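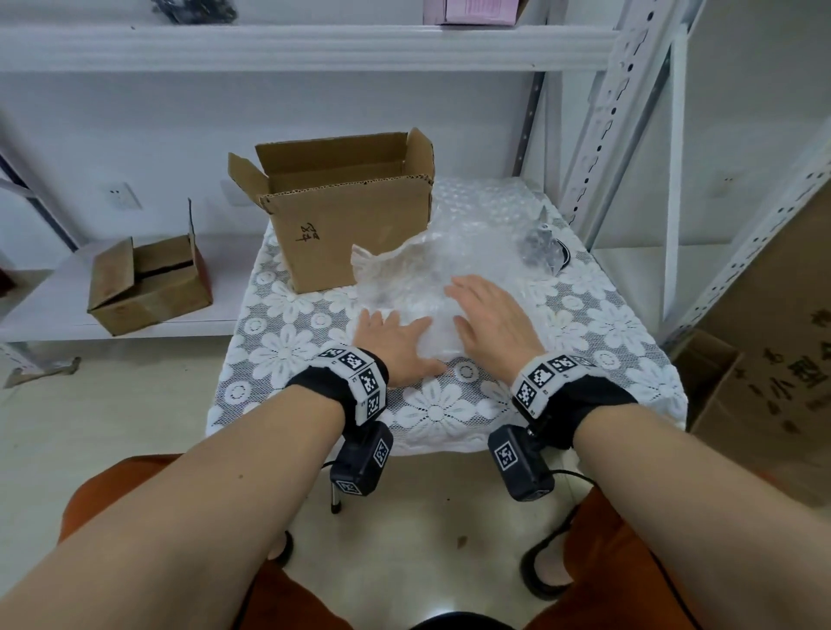 Selling Small Things From Home
Session 4: Postage, breakages and the customer who says it never came
Tutor: Zodwa Mofokeng

Last session we set prices. Most of you set them as if the goods would float to the buyer by themselves. This session is about what happens between your front door and theirs, and who pays for it.

1. Postage is part of the price, whatever you call it

"Free postage" means you have paid. You may have hidden it in the price of the teapot, or you may have forgotten to hide it anywhere, in which case you are running a charity for people who like teapots. Work out the full cost of sending one item before you decide how to show it:

- the carrier's charge for the weight and size
- box, padding, tape and label
- the trip to the drop-off point, including parking
- your time, at a rate you would not be ashamed to tell a friend

People leave the last one out. Put it in, even if you then decide you can't afford yourself.

Size catches more beginners than weight does. Carriers sort parcels into bands, and a box slightly too tall goes up a band with everything in it. Measure the box after it has been closed and taped. A full box bulges, and the carrier measures the bulge.

2. A worked case

Flodska sells second-hand china and glass from a spare bedroom in Trikcombe. In its third year it sent out 2962 parcels, and buyers reported 58 as damaged. That is just under two in a hundred, which the owner, Quang Lục, thought rather good until he added up what they had cost him.

For each broken item he had lost the thing itself, the postage out, the fee on the refund and the better part of an evening writing polite messages. He had also lost the profit on several sound parcels, as that was what it took to get back to where he started. Do this sum for your own goods. If you make very little on each sale, one breakage can eat a week.

His first idea was to insure everything. His second, after reading the policy, was to insure a few things. Read the exclusions before the promises. Glass, china and anything described as antique are often left out altogether, and you will usually be asked to show that the item was properly packed. "Properly" is defined by the people who would otherwise have to pay you.

3. Keeping evidence without becoming a bore

You need three things when a claim goes wrong: proof of what it was worth, proof of when it was handed over, and some record of its condition when it left. A dated note in a cheap notebook is better than a splendid spreadsheet you stopped filling in before December.

Keep the drop-off receipt until the return period has passed. Thermal paper fades, so copy it. Do not keep it in the car, where it will fade faster and also acquire coffee.
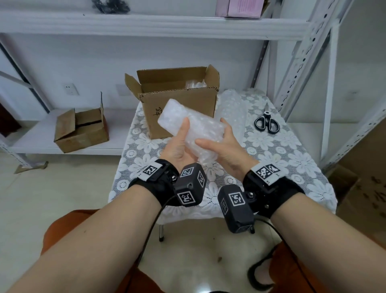
Huệ Trình wrote after the last session to disagree with all of this. Her view is that a claim for anything cheap is a waste of life: she refunds at once, asks for no proof and puts a little on every price to cover it. She added that the buyers she refunds quickest are the ones who come back and spend more, and that she has been cheated "now and then, by people who plainly needed a milk jug badly".

I have some sympathy. It works when the goods are cheap and the margin is healthy. It does not work for Tùng Kiều's clocks. Decide in advance the value below which you simply refund, and write it down, so that you aren't deciding while cross.

4. "It never arrived"

Mostly it is next door. Ask, in this order and in a friendly voice:

- Is the address on the order right, including the flat number?
- Has a neighbour taken it in?
- Is there a porch, shed or bin the driver might have thought clever?

Wait until the carrier's own deadline has passed before calling it lost. Whether it is your loss or the buyer's depends on the terms of sale and on where you both live; for ordinary sales to the public, assume it is yours. Writing "sent at buyer's risk" on your listing mainly tells people that you have had this argument before.

For next time

Bring the full posting cost of one item you sell, with your own time included. Kiều Châu has offered her soap as the practice case if yours is too depressing. Read the Neson leaflet on refunds, some 900 words and most of them bearable. We start at half past six, and the car park ticket machine still takes only coins.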